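Workshop notebook, March – linen and the walnut ink stains

Carrying on from last month's pages, for whoever picks this up next (and for me, who will certainly have forgotten by summer).

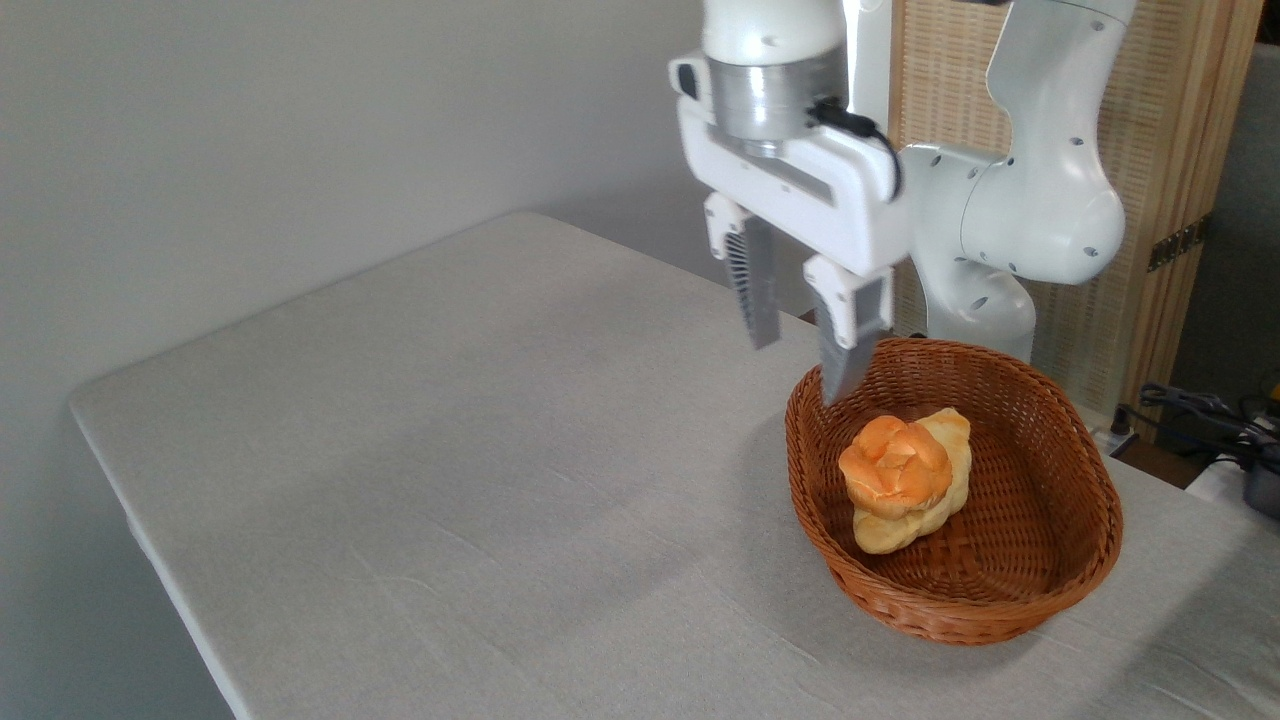 What I was trying to find out

We've been making our own walnut dye for the Jirkau table linens, and I've never been happy with how differently it takes from one bolt to the next. Same husks, same pot, same patient stirring, and one length comes out a lovely warm brown while its neighbor looks like weak tea. So I set myself the job of testing how long to soak the cloth in plain water first – and whether the scouring matters as much as the older pages in this book insist it does.

Setup

I cut 8 swatches from the end of the Arriaga bolt and weighed the dry husks at 500 grams, the same as in the February batch. Four swatches got a proper scour with washing soda and a long simmer. The other four only had a rinse in warm water, which I admit is how I'd been doing it all winter when I was in a hurry. Corners notched with scissors so I could tell them apart later, after the business with the marker pen.

Husks had been soaking since the weekend and smelled like it. Strained twice through the old pillowcase.

How it went

In at 10 a.m., out at 2 p.m., lid on, heat kept low. The scoured ones drank the color up evenly and I was so pleased I called everybody over to look. The rinsed ones are blotchy, worst along the fold, with pale freckles where I suppose there is still some wax in the fiber. Darkest of the lot is swatch 3 (scoured, overnight soak). Swatch 7 slipped under the strainer and has a crease I can't press out, so please don't read anything into that one.

The iron afterbath turned everything a good deal grayer than I wanted. Very handsome if you like gray! I'd halve it next time.

Still to do

Wash test on swatches 1 to 4, with the plain soap, before the Skivau order is cut. Light test in the south window, half of each swatch under card. Order more washing soda – we're down to the bottom of the tub. And the big pot needs a real scrub, there's a brown ring in it that will get into the next yellow bath if we let it.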